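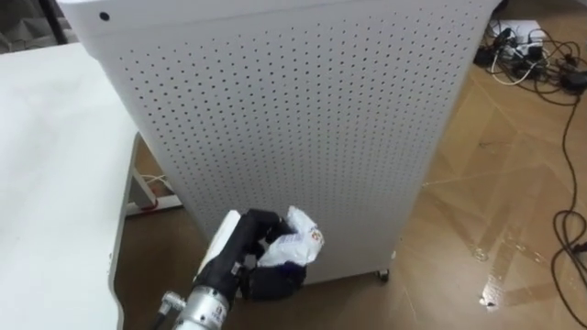

Vue de tête, main refermée sur l'objet souple blanc, devant la façade perforée.

Ticket Ralla-1254
Objet : l'estimateur de progression retombe à zéro en milieu d'épisode
Ouvert par : Nadja Rüegg
Suivi : Hamish Katene, Lindsay Tomoana
État : résolu, reste une vérification

14 h 10 - Nadja
Bonjour à tous ! Je rejoue le lot de rangement et nettoyage avec le nouvel estimateur, celui qui prédit l'avancement de la tâche image par image, entre 0 et 1. Sur la plupart des épisodes la courbe est superbe, bien plus lisse que celle de la version Rovholm. Mais sur 11 épisodes elle monte normalement jusqu'à 0,6, s'effondre d'un coup, puis repart comme si le robot venait de commencer. Comme la politique est pondérée par cette courbe, tout ce qui précède la chute est traité comme du temps perdu. Configuration par défaut, fenêtre de 12 images, caméra de tête seule.

14 h 25 - Hamish
Tu peux vérifier si la chute tombe toujours au même endroit de la séquence ? Chez nous, à Te Moana, on avait eu un effet proche avec des horodatages décalés entre les bras et la vidéo.

14 h 50 - Nadja
Horodatages contrôlés, aucun décalage. Par contre tu as mis le doigt sur quelque chose : la chute arrive quand la tête se retourne vers la table.
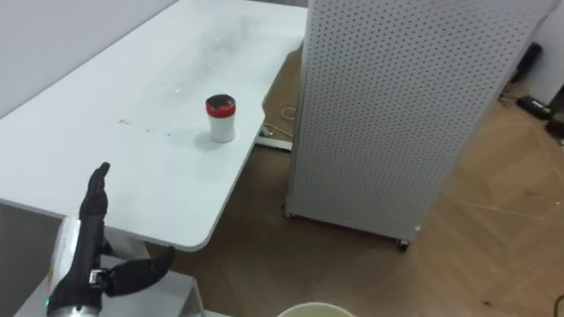
J'ai donc remplacé l'encodeur par celui du mois de février, en gardant les mêmes poids pour la tête de régression, et la chute est toujours là, à quelques images près. L'encodeur est hors de cause. Lindsay propose de regarder la mémoire, et je crois qu'elle a raison : avec une fenêtre aussi courte, le modèle n'a plus aucune trace de ce qui a été fait une fois que le regard a changé de côté. Deux moments très différents de l'épisode lui paraissent identiques.

15 h 30 - Lindsay
Oui ! Et c'est plutôt une bonne nouvelle, ça se teste vite. Prends une image de table sans main dans le champ et donne-la au modèle seule, sans historique. S'il répond une valeur proche de zéro, on tient le coupable.

15 h 45 - Nadja
Réponse du modèle : 0,04. On le tient :)
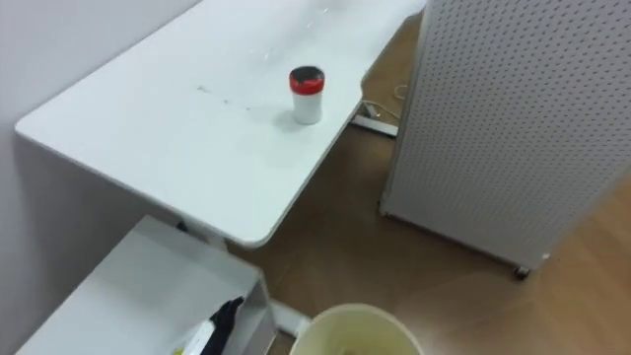
Correctif essayé

1. Fenêtre de 12 images conservée, mais complétée par 2 images clés prises plus tôt dans l'épisode.
2. Position des deux mains ajoutée en entrée.
3. Tête de régression réentraînée, encodeur gelé.
4. Les 11 épisodes fautifs rejoués, avec la caméra fixe affichée à côté de la courbe pour contrôle humain. 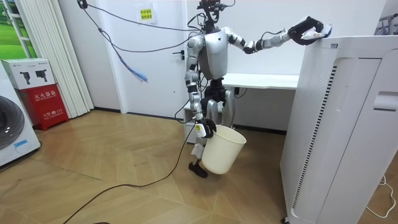 17 h 20 - Nadja
Les courbes montent maintenant jusqu'au bout sur 10 des 11 épisodes, je suis ravie ! L'ajout des mains pèse beaucoup plus que je ne le pensais. Quand la droite appuie sur le dessus du purificateur pendant que la gauche tient le bord du seau, la paire de positions suffit presque à situer l'étape, et la caméra de tête n'a plus à tout deviner. Je vais refaire l'essai sans les images clés pour séparer les deux effets.

17 h 35 - Hamish
Très joli. Pour l'épisode restant, regarde l'annotation de fin avant de toucher au modèle.

17 h 50 - Nadja
Vu : la fin était marquée trop tôt, annotation corrigée. Je laisse le ticket ouvert jusqu'à l'essai sans images clés, les scripts sont dans le dossier Turnell.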